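The Breakfast Counter Is Having Its Best Summer in Years

6 min read
27 comments | 279 shares

The line at Linomel starts before the lights come on. By a quarter past six it runs past the hardware store and bends toward the bus stop, and the people in it are in a very good mood for people who are standing on a sidewalk at a quarter past six.

I went to Bundbridge in June to eat breakfast, and I stayed four days longer than I'd planned. The town has 3,886 residents and, by my count, five places where somebody gets up in the dark to shape dough by hand. That's a wild number for a town this size! Twenty years ago it had one, and most people bought their rolls in a bag from the supermarket out on the highway.

Keisha Pennington opened Linomel in what used to be a shoe repair shop. She had spent eleven years baking for hotels, where everything had to come out the same shape and the same shade, and she was tired of it. "I wanted to make a croissant that looked like a person made it," she told me, leaning on the flour bin while the mixer thumped away behind her. Hers are dark, darker than most bakeries dare, and they shatter all over your shirt. I ate two before I remembered to take notes.

What I love about a breakfast counter is how little it asks of you. You point, you pay, you find a stool. A bagel takes four minutes to eat and you can do it next to your dentist, your landlord or a kid with a trombone case (all three, on my second morning). Dinner places need a plan and a babysitter. Breakfast happens on the way to something else. 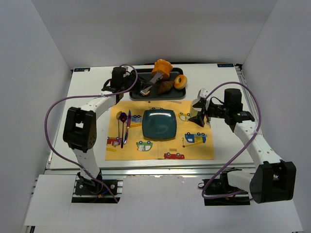 The dough itself is slower than any of that. At Hutchins, two blocks down, the bagels are shaped in the afternoon and spend the night in the cooler, then go into a pot of boiling water with barley malt before they ever see the oven. The boil sets the skin. Skip it and you've got a round roll, which is a fine thing to eat, but don't put a bagel sign in the window. The first batch is 25 dozen and it's usually gone by eight.

Muffins are a different animal. A muffin doesn't want your patience. You stir the batter just until the flour disappears, lumps and all, and get it into a hot oven fast so the top climbs up and spills over the rim of the cup. The woman who runs the ovens at Hudau starts hers very hot for the first few minutes, then drops the heat so the middle can catch up. I tried it at home the week I got back and I'm never going back to the old way. My tops have shoulders now.

None of these shops seems worried about the others, which surprised me. When the proofer at Hudau died the night before a holiday, the trays went over to Linomel in the back of a station wagon and came home ready to bake. Hutchins buys its butter with Linomel's order to get the better price. They send people to each other when they sell out, and they all sell out.

I asked Pennington if she'd ever open a second shop. She laughed and pointed at the clock. It was ten past eleven, the case held one scone and a heel of rye, and she was going home to take a nap.

Comments

marigold_b
Grew up in Bundbridge and remember the shoe shop! Going back in August with an empty stomach.

Tess R.
Tried the hot start on my blueberry muffins this morning. Huge tops. My oven runs hot so I'd cut a minute off.

doughboy61
You left out the onion bagel at Hutchins. Get there before seven.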